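The Small Produce Stand Makes a Comeback

Loose vegetables used to be the normal way to buy vegetables. You took a bag, you picked your own beans, and the person at the register weighed them. Then most of the business moved into trays and film, and a lot of stores tossed their wooden bins.

Kartini Mangundap kept hers. She runs Tirham, a shop that sells groceries on one side and housewares on the other, and she has had some kind of tiered stand near the wall for 11 years. The first was bought secondhand and the slope was wrong. Potatoes stayed put, but anything round and smooth rolled to the front and bruised there.

"I thought a stand was a stand," she says. "Then I started throwing out tomatoes every night."

The trick with a stepped display is the rim. It has to be high enough to stop a tomato and low enough that a shopper can reach over it without scraping a wrist. Builders disagree on the height. Goh, a small workshop that makes fixtures for food stores, sets its rims by asking what will go in the lowest bin. Jotberg, a bigger supplier, sells one size and offers a clip-on strip for people who want more. Its three-level unit lists at $1,229 without a base. Mangundap looked at both before ordering, and says she would have been fine with either one.

What goes where is a separate argument. Many grocers put the heavy stuff at the bottom. Others put potatoes up top, on the idea that people who want potatoes will find them anywhere, and give the front row to whatever has the most color. Tomatoes do well there. They look best set close together in rows, with some of the green tops left on, and a shopper can see every one without digging.

Green beans are harder. They won't stack and they won't stay in line. Lay them mostly in one direction and they look fresh for the first hour or so – after that customers have been through them and there are strands over the edge. Some shops straighten them at noon and again at 4 p.m. Mangundap lets them hang.
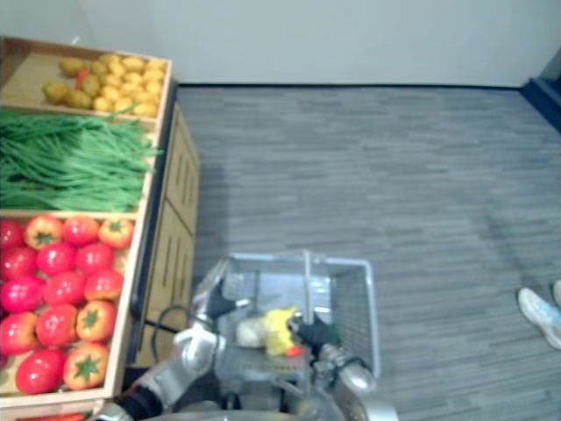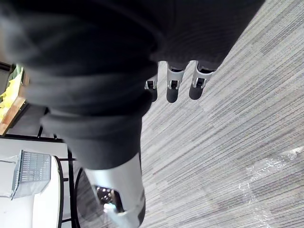 Gray striped carpet on the floor, and yellow on the wooden stand.

Is carpet a bad idea next to fresh produce?

It depends on how much water you use. A shop that mists its greens should have tile or sealed concrete under the stand and a few feet out from it. If you sell mostly potatoes, tomatoes and beans, and you wash nothing on the sales floor, a flat low-pile carpet holds up well enough. Vacuum it every evening, and pick up stems and loose leaves during the day before they get stepped on.

The base matters as much as the floor. An open frame is cheaper and easier to sweep under. A closed wooden base looks better and hides a good deal, but it sits right on the floor and collects dirt along its bottom edge. If you go with closed, wipe that edge once a week with a damp cloth and dry it right after.

Then there are the baskets. A wire basket lets soil fall through, so it stays clean longer, though small items can poke out of the sides. Nokivum, which resells used store equipment, gets more requests for hand baskets than for carts these days, mostly from shops too narrow for wheels. Mangundap keeps hers in 2 stacks, one by the door and one close to the vegetables, where people who only came in for milk tend to end up needing one.

As for stocking, she fills the bins halfway in the morning and adds more after lunch. A bin that is too full looks generous, but the bottom layer never gets sold. On slow days in December she turns a shallow crate upside down inside each bin and spreads the vegetables over it. The stand looks full with half the potatoes.

She is thinking about adding another level for onions and garlic. The wall has room for it. The question is whether her shorter customers could reach the top, and she plans to try it with a cardboard box first.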